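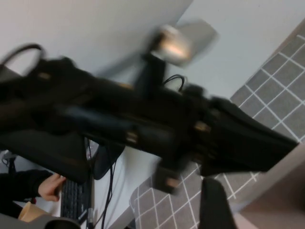 Week 6: Gas fees and the transaction queue

Reading for this week: chapter 4 of the course notes, up to the section on nonces. Bring your test wallet to the lab.

Every transaction on a public blockchain uses computing work, and that work is measured in gas. The sender sets a gas limit, the most work they are willing to pay for, and a price per unit. A plain transfer uses very little. A call to a smart contract can use a lot more, depending on what the contract does.

If the limit is too low, the transaction fails and the fee is still charged. Students lose marks on this every September, so check it before you submit.

Worked case

Brotari is the small token contract we use in the labs. Its total supply is 1000 tokens. Wallet A sends 400 of them to wallet B.

1. A signs the transaction and sends it to a node.
2. The node checks the signature, the nonce and the balance.
3. The transaction waits in the pool until a validator includes it in a block.
4. The block is added and both balances change. A must also hold enough of the chain's own coin to cover the fee.

On the Vurnero test network, this transfer went into block 3109. Look it up in the explorer and write down the gas limit, the gas used and the fee paid. Gas used is normally lower than the limit, and the unused part is not charged.

For the lab

Repeat the transfer with a gas limit you know is too low. Record the error message and your balance before and after. Hand in one page, due 31 December 2020.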